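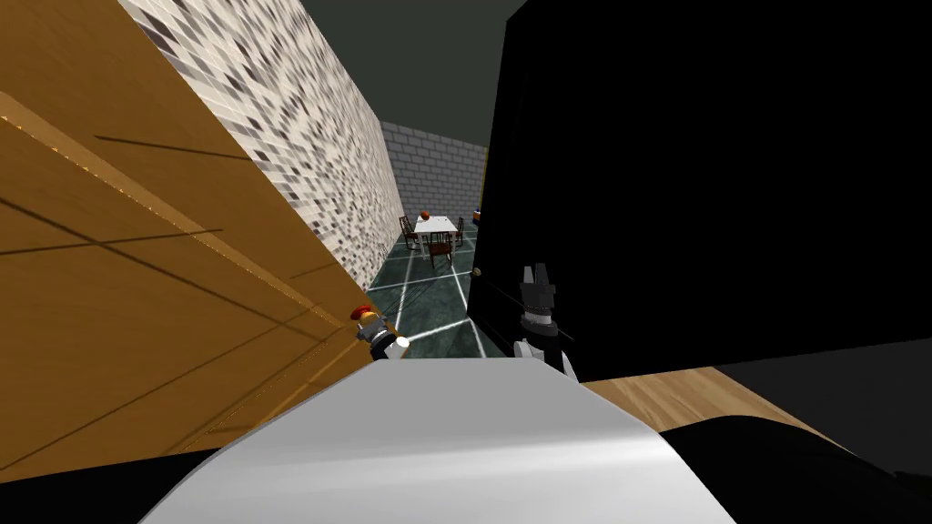

Tips for a kitchen robot that has to open doors

Posted February 5, 2026 by Mwajuma Kaijage

In our shared workshop at Vurkholm we are building a two-armed helper which we call Rumitora. Before it is allowed near a real kitchen, it practices in simulation. I keep these notes for the other members, and for people at home who want to try the same with a smaller arm. Most of them I learned by doing the thing wrong first.

Start with one door and one knob

It is tempting to model the whole kitchen on the first weekend. Please don't. Put in one cabinet, one knob, a floor and a wall, and make that work. The table and chairs can come later, when the robot has to drive between them.

Measure your real knob with calipers before you draw it. Ours at home looked round and was oval. I had spent three evenings on a grip which could never have worked.

Give the wrist its own camera

The head camera is good for finding the cabinet. For the last part of the way it is not enough, because the arm and the door cover the place you need to see. A small camera behind the fingers solves this. Mount it so that both fingertips stay in view when the jaws are fully open.
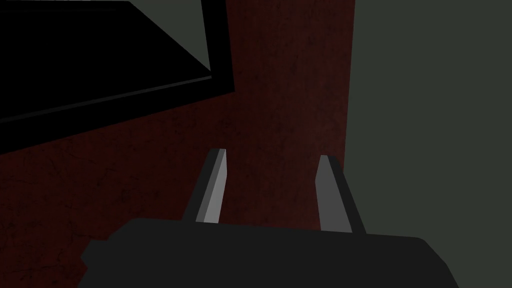 Dark wood is difficult when the light is low. The edge between a red-brown board and a black one can almost disappear, and then the software guesses. Before you change any code, raise the light in the simulation a little and run the same attempt again. If it goes better, your problem is the light. In the real kitchen a cheap lamp under the shelf does the same job.

Come to the knob straight

Open the jaws wide, stop in front of the knob, correct the angle, and only then go forward. I used to correct while moving — it saves a few seconds and costs many attempts. Keep the two fingers at equal distance from the knob before closing. A finger that touches early pushes the whole wrist to the side.

For closing, use little force in the beginning. A wooden knob on a real door is often held by one screw, and it turns.

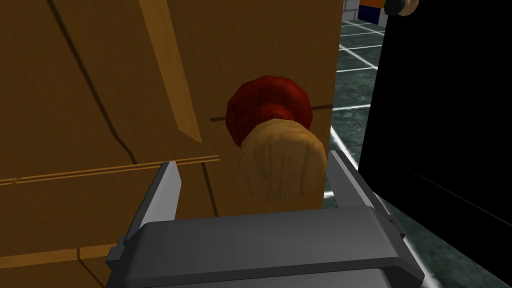 Open jaws at the beige knob, with the darker red base behind it.

Pull in an arc

A hinged door does not come straight toward you. This sounds too simple to write down, but my first program pulled in a straight line and lifted the base of the robot. Measure from the hinge to the knob and use this number as the radius. On my test door it is 400 mm. Write it on tape on the inside of the door, so the next person does not measure again.

Let the wrist turn together with the door. If your wrist cannot turn so far, open the door a hand's width, let go, and push from the inside edge with one finger. It is not elegant but it works with most doors.

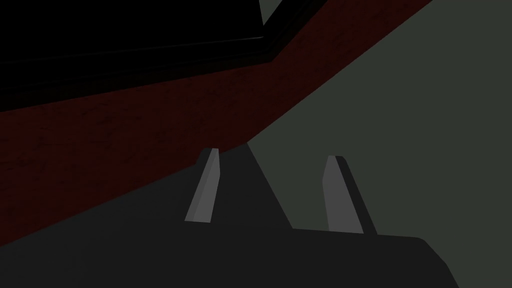

Save every attempt, also the bad ones

I name the files by door, date and attempt number. In June I deleted a folder of failures to make space, and after this I could not compare anything. Now I keep the last 16 attempts for each door and write one line of text for each: where it stopped, and what I changed after.

Moving to the real door

Run it slowly the first time, with one person at the stop button and with empty shelves. Put felt on the fingertips. Iritz, who shares the bench with me, prefers bicycle tube cut in strips, and for glossy knobs I think he is right. Change the felt when it becomes shiny.

The drawing for the fingertip pads is in the Mwaipopo folder on the workshop computer. Print it at full size, and check one pad on the finger before you print the rest.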